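**Notes from the Wotdale Swap, June**

The Wotdale swap evening drew 77 people this time, which is a lot of elbows for one church hall. The rule is still that you take home no more than you brought. The rule is still being ignored, mostly by me. I arrived with a fondue set and left with two fondue sets and a birdcage.

Struan Yule won the unofficial prize for optimism by bringing 21 jigsaw puzzles, every one marked "probably complete." They were gone in minutes. I look forward to seeing them all again next June, marked "possibly complete."

Craig Cairns spent the evening on his speech about drawers. Every house in Wotdale has a drawer of cords, he says, and every cord in it belongs to something that left the house years ago. He owns three such drawers and considers himself an expert.

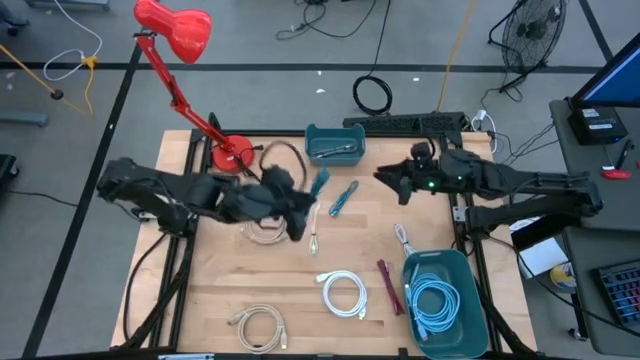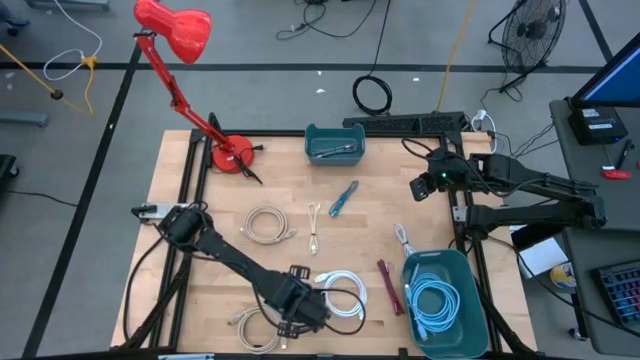

Craig's plan is to hold a cord amnesty at the next swap. You bring the whole drawer, tip it out, and walk away without making eye contact. He figures half the town is one charger short of a working camera and the other half is sitting on that charger. I have my doubts, mainly about who does the untangling. A single coiled white cable like the one in the second picture is easy enough to love, but the thing at the bottom of my drawer has been knotting itself together since we moved in, and I believe it now includes a shoelace. Tanner Hardware has promised us a stack of cardboard boxes, so at least the mess will have walls.

If you're coming to the amnesty, please put a bit of tape on anything you can identify and write on it what it's for. "Old phone" doesn't help. "Black one" helps even less. Power strips with scorch marks can go straight to the county drop-off, and so can the extension cord you repaired yourself (you know who you are, and so does your wife).

Other business: the coffee urn is leaking again, so bring a thermos. Somebody left a single brown glove and a very nice pie dish on the windowsill. The glove is in the lost and found. The pie dish is at my house, being looked after, and its owner may claim it by describing the pie.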